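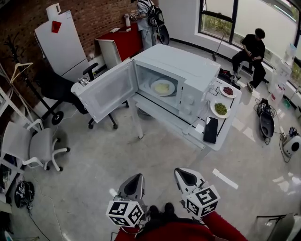
How long can cooked rice be left out before it goes in the fridge? An hour at most, and less in a warm kitchen.

December 3, 2024
By Mirela Siqueira

Notes for the lunchtime talk at Rovarport library.

Start with the survey. We sent out 1,586 forms and got 1,228 back. Most people said they cool leftovers in the pan overnight. Pause and ask for hands up.

Fridge temperature next. Five degrees or below. The dial numbers are not degrees. Pass the thermometer round.

Cooling. Shallow dishes, lids off until the steam stops, then cover. Big pots of stew should be split into smaller tubs. Mention the Toledo lunch club, who now do this with their soup on Mondays.

Keeping times. Eat most cooked leftovers within 48 hours. Rice by the next day. Anything you won't get to goes in the freezer with the date on it. Masking tape and a biro will do.

Reheating. Once only, and steaming hot all the way through. Stir halfway. Leave it to stand for a minute or two before checking the middle.

Skip the slide on vacuum bags if we are past half twelve. Leaflets are by the door. Questions until one.

Comments

Anderson Fagundes: Does the one hour for rice count from when the hob goes off?

Mirela Siqueira: Yes, from when it finishes cooking.

Lucimara Toledo: Missed the talk, my bus from Deklow was late. Are there any leaflets left?

Washington Paiva: I checked my fridge when I got home and it was at nine degrees. Turned it down.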